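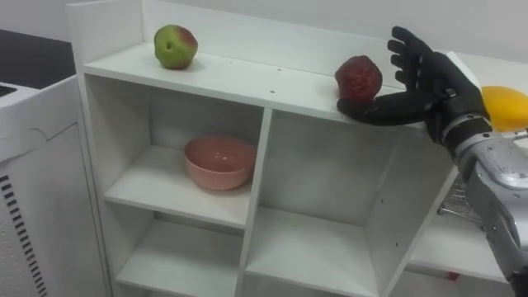
Posted by Skislow · Saturday, October 21, 2023 · thread

Last updated: same evening, to fix a typo

Okay, kitchen shelf thread. I've been promising this one for weeks and I finally have a free night and a mug of tea, so let's go!

The short version: I got a white cubby unit for the kitchen, I love it, and I have rearranged it so many times that the dishes don't know where they live anymore.

It was $36 secondhand, from a listing that said "bookcase, good for kid's room." I wasn't looking for a bookcase. I wanted somewhere to put fruit that wasn't the one stretch of counter where I also chop things.

What sold me was the top. It has a raised panel along the back and a little raised edge on the left side, so an apple that decides to go wandering has somewhere to stop. (The front has no such thing. More on that in a minute.)

I measured the gap before I drove over there and got 29 inches. I measured it again when I got home and got something different, because the first time I'd been holding the tape against the baseboard. Measure up higher, people. Walls are not straight and baseboards are thick.

It fit. Just barely, and with some language.

So, fruit. I used to be a fruit bowl person. The problem with a bowl is the bottom of the bowl. I'd pile everything in on shopping day and then a week later there'd be something soft under there that had been through a lot.

Now the apples go straight on top of the unit, one layer, nothing stacked. There's a green one with a pink blush on it and a dark red one up there, and I can see at a glance what needs eating. I have eaten more apples this month than in all of June, and June was when I was supposedly being healthy.

The green one has a small dark spot on it. I'm still going to eat it. If it's one spot, cut it out and carry on. If it's mushy all the way around, that one's for the compost.

The bowl did survive, by the way! The pink one, in the upper left cubby. I moved it down there thinking I'd use it for mixing pancake batter, and mostly I just like looking at it. Everything else in that corner is white or gray and it needed a bit of color.

Upper right cubby is empty and I'm leaving it empty for now. My sister wants me to put cookbooks in it. My cookbooks are tall and floppy and I know exactly how that would go.

The little peg holes on the inside drive some people crazy, I know. I looked into plugs for them – you can get a bag of 100 white ones for next to nothing – and then decided I'd rather keep the option of an extra shelf. Half-height would be perfect for mugs.

About that front edge. I keep ending up with fruit right at the front, closest to my hand, and it makes me nervous every time. I thought about a strip of wood along there, but then wiping crumbs off gets annoying. Current plan is to push things back and try to be a person who pushes things back.

Cleaning: damp cloth, drop of dish soap, dry it after. I wipe the top when I wipe the counters and the cubbies whenever I remember they exist.

Next question on my list is the yellow fruit, which currently sits off to the right and doesn't get shelf space. Do I bring it over and have everything together? I like keeping some room up top, but having two fruit zones in one kitchen feels a little grand for me.

Tell me what you'd put in the empty cubby. No cookbooks. I'm leaning toward dish towels, rolled up, if I can find ones that match each other.

Filed under: Small Kitchens, Shelves & Storage, Threads

Back to top | Contact | © 2023 Skislow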